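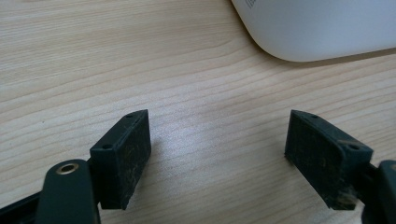

## Lehner hand-held gripper, open day at Flaltstead

Quick write-up while I still remember it. Went to the Flaltstead open day in March, mostly to get my hands on the Lehner. Wendell Pruitt from our shop came along and spent most of the day at the Roken booth looking at conveyors, so opinions are mine.

What it is: a gripper you carry. You squeeze, fingers close, it records what you did, and later the arm is supposed to do the same. We're looking at it for kitting small parts. Price on the sheet was $979 without the arm software. Software is quote only, which I hate.

### Getting in

Doors at 9, line by 8:30. Parking fine. Badge desk slow. Coffee gone by 10. Someone said 246 people signed up and the room is not built for that. Go early or go after lunch.

### The demo

Rehema Mwaipopo ran it. Good presenter, no slides, put the thing in my hand in the first two minutes. More of this please.

Six stations, each a table and a task. I got through four. Sorting caps, stacking cups, folding a cloth, plugging in a connector. You do the task a few times with the hand-held, then walk over and watch the arm try a version they trained earlier in the month. So you're not seeing YOUR moves come back at you. Fair enough but the flyer sort of implied it.

Caps: arm was great. Quick, no drama.

Cups: fine. Slow.

Cloth: got it in half, missed the second fold, Rehema reset it and it went on the next try.

Connector: no. Tried 7 times while I stood there, seated it twice. Gladys Rweyemamu, who was on that table, said they'd moved the fixture that morning and hadn't retrained. I beleive her, but our fixtures move too.

### In the hand

Lighter than I figured. Trigger is long, a bit mushy at the end of the pull. Hard to tell when you've really got hold of something thin. After twenty minutes my thumb was sore, and I have big hands. Weronika Nowakowski was in my group, smaller hands, and she had to shift her grip to close it all the way. A second trigger position would fix that.

Fingers open wide, wider than the Plundley we tried last year. Pads are flat, dark green, close to black, with small screw holes, two on each. I asked about swapping them. Rehema says a hex key and a couple minutes. She didn't do one for us, so taking that on faith.

Pads pick up dust. The ones on the demo tool were scuffed and had pale specks all over the inner faces. In our place that would be an hourly wipe. Asked if dust hurts the grip, got "not on most things." Ok.

Linkage felt tight, no slop side to side. There's a little brass-colored bushing at the joint. I'd want to know what a replacement costs. Not on the sheet.

### Versus the Plundley

- Plundley is cheaper to run, softer trigger, opens less
- Lehner feels sturdier, opens more
- Plundley manual is a mess
- Lehner manual I haven't seen, they were out of copies
- both need a decent table at the right hight or your wrist pays for it

### The talk

Tumaini Mwakyusa did the afternoon session, 2:00, ran over. Good stuff on how many tries you need per task (more than you want) and why you should have different people do them. Bad mic. Sit up front.

### Would I buy

One, maybe. Not the three we had penciled in. Caps and cups are close to what we do on line two and I'd trust it there. Connector work, no way yet. I've asked for a two week loaner with our own parts and our own fixture, waiting to hear back.

4 out of 5 for the day, 3.5 for the tool. Will update if the loaner shows up.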